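Padunico gripper kit: does it hold a towel by one corner?

Parvathi Lobo
We are looking at the Padunico kit for a small towel line. The seller lists it for "soft goods" but the sheet only covers boxes and bottles. The task is to pick a hand towel out of a heap, lift it by a corner and pass it on for folding. Has anyone run it on terry cloth? I need to know about slip, and about which corner it picks when the towel is bunched up. We have the standard fingers, no pads.

Lalit Tripathi
Should be fine. Ours does pillowcases all day. Turn the force up if it slips.

Leopold Kuster
Pillowcases are a poor guide. Terry is thick, and the loops compress under load, so a grip that closes on position alone will lose force as the cloth settles. Run it in force mode. I did 147 lifts on hand towels with the standard fingers, at the default force, and had 17 drops. Most were grips on the looped field, inside the border. The flat woven border holds much better.

Picking the corner is the harder part. The kit's vision add-on looks for the highest point of the heap, and that is often a fold. Expect to write your own check. Mine goes like this:

1. Cover the table with plain felt in a color far from the towel. Dark green works for tan or peach. Bare tabletop let the cloth slide during the pick.

2. Close on the corner and raise it slowly until the cloth hangs in a twist but part of it still rests on the felt. Stop and take the second image at this height. The other corners and the border bands are easier to find than they were in the heap.

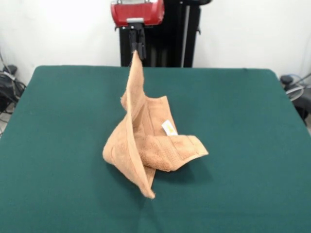
3. Mask the care label. My corner finder kept scoring its edges as a towel corner until I did.

4. Lift clear, wait for the swing to die down, then send the second grip point.

Allow about 30 seconds per towel for all of it. If you need faster than that, this kit is the wrong one.

Parvathi Lobo
Thanks, Leopold. Thirty is within our limit. I will ask the seller for a trial unit with force mode unlocked.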